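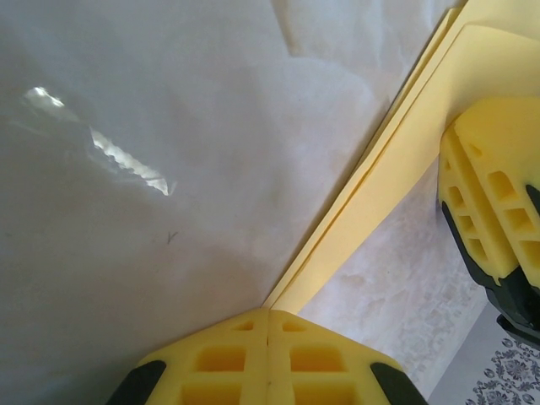
**그림 4.** 흰 대리석 면 위의 접힌 연노란색 종이 묶음과 노란색 그리퍼.

## 4. 모임이 끝난 뒤의 연락

### 4.1 무엇을 '연락'으로 볼 것인가

앞 절에서는 Sama 합동 교류회에 누가 신청하고 누가 왔는지를 다뤘으니, 이제 내가 제일 궁금했던 이야기로 넘어가겠다. 그날 저녁 인사를 나눈 사람들이 나중에 다시 연락을 하긴 했을까? 교류회를 여는 쪽에서는 보통 참석자 수를 성과로 적는다. 세기 쉽고 다음 해 예산을 받을 때도 편한 숫자다. 그런데 참석자 입장에서 보면 그 숫자는 별 의미가 없다. 나도 대학원에 오기 전에 작은 수입상에서 일하면서 이런 자리에 꽤 다녔는데, 사람이 많았던 날과 건질 게 있었던 날은 잘 겹치지 않았다(물론 내 기억이 그렇다는 것이고, 그래서 이 조사를 시작했다).

신청서는 모두 304건이 들어왔다. 당일 명부에 서명한 사람은 거의 200명이고, 그중 사후 설문에 끝까지 답해 준 사람이 118명이다. 이 절의 분석은 전부 이 118명의 응답에서 나온 것이다. 답하지 않은 사람들이 어떤 사람들이었는지는 나도 모른다. 바빠서였을 수도 있고 모임이 별로여서였을 수도 있다. 뒤쪽이라면 내 결과는 교류회를 실제보다 좋게 그리고 있을 것이다.

'연락'의 기준을 잡는 데 생각보다 시간이 오래 걸렸다. 처음에는 전화, 전자우편, 메신저를 가리지 않고 모임 뒤에 오간 것이면 다 연락으로 치려고 했다. 그런데 예비 조사를 해 보니 "어제 반가웠습니다" 한 줄을 단체로 돌리는 분들이 있었다! 받은 쪽은 답장을 안 하고, 보낸 쪽은 누구에게 보냈는지도 잘 기억하지 못했다. 이걸 납품 견적을 묻는 전화와 같은 칸에 넣을 수는 없어서, 결국 한쪽이 먼저 말을 걸고 다른 쪽이 내용 있는 답을 한 경우만 연락으로 인정했다. '내용 있는'이라는 말이 좀 헐겁다는 건 안다. 상대의 사업이나 일정, 물건, 소개할 만한 제삼자 가운데 하나라도 구체적으로 언급되면 내용이 있다고 보았다.

### 4.2 자리 배치와 업종

가장 눈에 띄는 결과는 업종보다 자리였다. 교류회를 준비하는 사람들은 대개 업종을 섞는 데 공을 들인다. 이번에도 주최 측은 식품, 물류, 인쇄, 숙박 쪽 회원을 탁자마다 골고루 앉히려고 애썼고, 나 역시 업종이 서로 이어지는 탁자, 그러니까 식품과 물류가 같이 앉은 탁자에서 연락이 많이 나올 거라고 예상했다. 설문에서는 그런 경향이 잘 보이지 않았다. 다시 연락한 상대를 어디에서 처음 만났느냐는 물음에 많은 응답자가 탁자 대신 다른 곳을 적었다. 음료대 앞, 외투 보관대 줄, 주차장, 돌아가는 버스 안 같은 곳이다.

버스 이야기는 조금 더 하고 싶다. 주최 측은 단체 버스를 순전히 편의로 마련했고, 행사 안내문에서도 맨 아래에 작게 적어 두었다. 그런데 자유 응답란에는 버스가 자꾸 나왔다. 가는 길에는 다들 전화기를 보고 있다가 돌아오는 길에 옆자리 사람과 오래 이야기했다는 식이다. 왜 돌아오는 길일까. 나는 두 가지를 의심한다. 하나는 이미 같은 자리에 다녀왔다는 공통 화제가 생긴다는 것이고, 또 하나는 자기소개를 해야 한다는 부담이 없어진다는 것이다. 설문 문항에 이걸 가려낼 만한 것이 없어서 지금은 의심에 머물러 있다. 다음 조사에서는 교통편 문항을 꼭 앞쪽에 넣을 생각이다.

업종이 아예 아무 역할을 안 한 것은 아니다. 같은 업종끼리 만난 경우에는 첫 연락이 빨랐다. 경쟁 관계라 오히려 조심스러울 것 같았는데, 공통으로 겪는 골칫거리(포장재 단가, 통관 서류, 사람 구하기)가 있으니 물어볼 말이 금방 떠오르는 모양이다. 다만 이런 연락은 질문과 답이 한 번 오간 뒤 끊기는 일이 많았다. 다른 업종 사이의 연락은 늦게 시작하는 대신 소개로 넘어가는 경우가 더 자주 보였다.

### 4.3 면담에서 들은 것

설문만으로는 답답해서 응답자 가운데 13명을 따로 만났다. 목요일 저녁에 모임이 있었던 만큼 면담도 되도록 비슷한 시간대로 잡았다. 퇴근 무렵의 피로감 같은 것이 기억에 영향을 줄 것 같았는데, 이 부분은 방법론적으로 엄밀한 근거가 있다기보다 내 고집에 가깝다. 면담은 대체로 그분들의 사무실이나 가게에서 했고, 전화를 받느라 끊긴 적도 많다.

Grorex에서 온 참석자는 명함을 받으면 뒷면에 바로 메모를 한다고 했다. 상대가 보는 앞에서 적는 것이 실례가 아니냐고 물었더니, 오히려 좋아하는 사람이 많다고 한다. 이 회사는 온실 자재를 다루는데, 이번 모임에서 연락으로 이어진 상대가 모두 메모를 해 둔 사람이었다. 메모 때문에 연락을 했는지, 연락할 마음이 드는 상대에게만 메모를 했는지는 본인도 구별하지 못했고 나도 마찬가지다.

Flovavent 쪽 이야기는 결이 달랐다. 환기 설비를 하는 회사인데, 담당자가 여럿이 같이 왔다가 각자 받은 연락처를 한 파일에 모으기로 했다고 한다. 그 파일이 문제였다. 모으고 나니 누가 연락할 차례인지가 흐릿해져서, 서로 상대가 했겠거니 하고 한참을 보냈다는 것이다. 면담 중에 그 자리에서 동료에게 물어보시더니 결국 아무도 안 했다는 걸 확인하고 한참 웃으셨다. 같은 회사에서 두 명 이상 온 경우를 설문에서 따로 떼어 보니 여기서도 연락 비율이 낮은 편이었다. 표본이 작아서 검정은 하지 않았고, 표에도 넣지 않았다.

Quintana는 숙박업을 하는 회원사로, 이번에 장소를 빌려준 곳이기도 하다. 장소를 낸 쪽이니 이익이 컸겠다고 짐작했는데 담당자 말로는 그날 자기는 거의 누구와도 제대로 이야기하지 못했다고 한다. 음향이 안 나오고, 접시가 모자라고, 주차 문의가 오고! 대신 나중에 먼저 연락해 온 사람은 꽤 있었다. 참석자들이 장소를 기억하고 있었기 때문이라는 것이 그분의 해석이고, 나도 그럴듯하다고 본다. 다만 걸려 온 연락의 상당수가 행사장 대관 문의였다고 하니, 교류의 성과라고 불러야 할지 광고 효과라고 불러야 할지 애매하다. 나는 일단 4.1의 기준에 맞으면 전부 연락으로 넣었다.

### 4.4 이 결과를 읽을 때 조심할 점

첫째로, 연락이 거래는 아니다. 처음에는 거래 성사 여부까지 물으려고 했지만 예비 조사 단계에서 금액을 묻는 문항이 나오자마자 설문을 닫는 분들이 있어서 빼 버렸다. 그러니 이 절의 숫자를 가지고 교류회의 경제 효과를 말하려는 분이 계시다면 말리고 싶다.

둘째로, 기억에 기댄 자료라는 점이 있다. 설문은 모임이 끝나고 시간이 조금 지난 다음에 돌렸다. 너무 빨리 물으면 아직 연락할 틈이 없었을 테고, 늦게 물으면 어디서 만났는지부터 헷갈린다. 면담에서 어떤 분은 버스에서 만났다고 적은 상대를 이야기하다가 "아, 그분은 작년 모임이네요" 하고 고쳐 주셨다. 설문 응답에도 이런 착오가 섞여 있을 것이다. 면담으로 확인된 것은 고쳤고, 나머지는 응답 그대로 두었다.

셋째로, 나는 이 모임에 연구자로만 앉아 있지 않았다. 탁자에 앉아 밥을 먹었고, 명함도 받았고, 옆자리 분에게 예전 직장 동료를 소개하기도 했다. 내가 직접 끼어든 소개는 분석에서 뺐지만 그 뒤로 두 사람 사이에 오간 연락까지 모두 추적해 뺐다고는 자신하지 못한다. 다음 절에서 다룰 소개의 연쇄에서도 같은 문제가 남아 있어서, 해당하는 연결은 점선으로 따로 표시해 두었다.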